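Section 4. Entering a Listing in the Prellora Property Desk

Read this before you publish anything. Prellora will accept nearly any number you type, and the green check mark next to a field means the field is filled in. It does not mean the entry is right.

1. Open New Listing and type the street address as it appears on the county tax record. The Suggest button fills in the rest. Check what it gives you – in our Eronport office it put two Lekamlow Street duplexes in the wrong zip code.

2. Enter the living area. If the seller says 1,661 square feet and the county says 845, do not split the difference and do not pick the one you like. Enter the county figure, put the seller's figure in Remarks, and ask to see the permit for the addition.

CAUTION: The Auto Estimate price appears as soon as the living area is saved. It knows nothing about the roof, the tenants or the freeway. Sunil Ranasinghe tested it against 16 closed sales and would not let us print the results. Leave the box unchecked unless the seller has asked for it in writing.

3. Add pictures under the Rooms tab. Kitchen pictures go in the first slot, whether or not the kitchen is the best room in the place. The program claims to sort them for you. Drag them into order by hand.
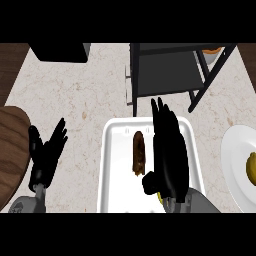
4. Set the unit count. Count legal units only. A garage with a hot plate is not a unit, whatever the rent roll says.

5. Fill in Rents. Use the amounts on signed leases. "Projected" rents have their own field, and buyers have learned to ignore it.

NOTE: The Liyanage import tool is supposed to carry rents over from the old system. It drops the cents and sometimes the last tenant. Compare the totals before you delete the old file.

6. Click Preview, then print the page. The screen version hides long remarks and the printed one does not.

7. Click Publish. Changes are said to show up "instantly." Allow until the next morning before you call a buyer.

Section revised March 30, 2003, by Mizanur Gunawardena. Replaces the October pages.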